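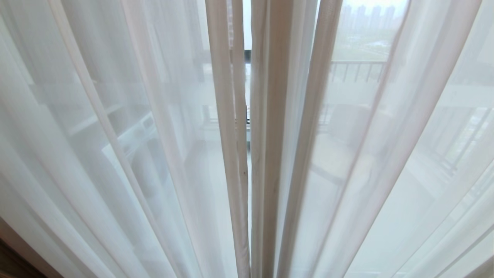 Thread on net curtains and solar gain, as I keep getting the same question from people in west-facing flats.

1/ A sheer hung inside the glass does very little to keep a room cool. By the time sunlight reaches the fabric it has already passed through the window. Some is reflected back out. The rest warms the cloth, and the cloth warms the room.

2/ What a sheer does well is glare. It scatters direct sun, so the bright patch on the desk goes and the back wall gets slightly lighter. People feel more comfortable and report the room as cooler. The thermometer often disagrees.

3/ I logged my own front room through June. Same window, same hours, sheers open one day and drawn the next. Peak with them drawn: 29. Peak with them open: also 29. Small sample, one room, cheap logger on a bookshelf out of the sun.

4/ Fullness matters more than most shops let on. Fabric at twice the track width overlaps itself in the pleats and passes less light than the flat swatch suggests. Hold the swatch up doubled before ordering.

5/ If heat is the problem, shade the outside. Shutter, awning, external blind, a tree if you have 16 years. Zanele Venter fitted a plain canvas awning over her kitchen window for under 400 and has stopped using the fan.

6/ Second best is a pale, close-fitting blind with a reflective backing, down before the sun comes round. Lowering it at four in the afternoon is too late on a west wall.

7/ Winter: a sheer adds almost no insulation. Loose weave, open top and bottom, air moves straight through. Use a lined curtain over it after dark and keep the hem clear of the radiator.

8/ Washing: cool, short spin, rehang damp. Grey nets let through noticeably less light than clean ones.

9/ Stella Nzioka asked about window film. Separate thread, once I've finished measuring the bedroom.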